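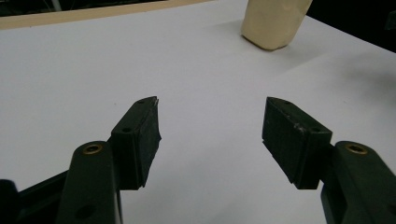 A table you can use again tomorrow

Gun-woo Geum has arranged tables for almost 88 small workshops, exhibitions and tasting evenings, and he has a strong opinion about paper. I met him in Jekcombe on the first cold afternoon of the season. He offered me tea before I had taken off my coat, and then he moved my notebook because it was on the wrong side of the table.

"I am sorry, it is a habit," he said. "If I see the middle is full, I cannot listen well."

Geum grew up over his aunt's stationery shop and came to this work quite late. First he was ordering supplies for Flendodgate, a company that rents rooms by the day. The guests complained about the tables, so he started to prepare them himself.

Why white paper

His favourite table has a light wooden top and a grey metal frame. He likes the wood, but he covers most of it with a large white sheet.

"On wood, a small dark thing disappears into the grain," he explained. "You put down a thin stick, you turn your head, and you are searching with your palm. On white paper you find it at once. And the paper takes the stains, so the wood doesn't have to."

I asked if a cloth would be nicer. He shook his head. A cloth makes folds, he said, and a cup never stands well on a fold. He buys his paper in rolls and cuts it a little smaller than the table, so a strip of wood stays free at the far edge. That strip is for the things which have no place yet.

"Every table needs such a strip. A cap, a button, a coin from somebody's pocket. If you don't give them a place, they walk to the centre."

The square cup

The cup he uses most is ceramic, cream-coloured, square with rounded corners. He got it from his friend Chae-won Hyun, who had bought a set for her kitchen and found that she didn't enjoy drinking from them.

"For the mouth, a square is not so comfortable," Geum said, laughing. "For the table it is excellent. I can see if it is straight to the edge or not. A round cup never tells you this."

He puts it towards the back, to one side, and leaves open paper in front. The hands should have the best area, in his opinion, and the dishes can wait behind them. For slim things, such as a stick with a coloured tip, he gives one more piece of advice: hold it upright over the paper before you decide where it goes. You will notice more quickly how much room it wants. 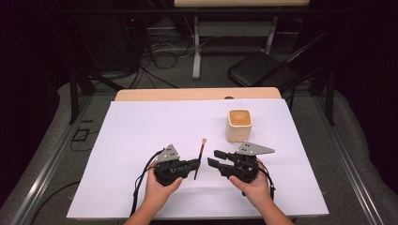 Chairs, cords and the floor

We talked for a long time about chairs. Geum prefers the folding kind, in black, and he leaves them turned a little to the table. "Then a person can sit down without pulling. Pulling makes noise, and on carpet it is also heavy work."

About the cords on the floor he is less proud. He has tried clips and he has tried a wooden box, which his colleague Virgil Anghel built for him and which was too short.

"The top of the table I can do in five minutes," he said. "For the floor I need a whole morning, and I don't always have the morning. So I begin with the places where people put their feet."

His next job is in March, a larger room with long tables, and he has not seen it yet. He has asked the owners for only one measurement, the width of the tabletops, so that he can order the paper.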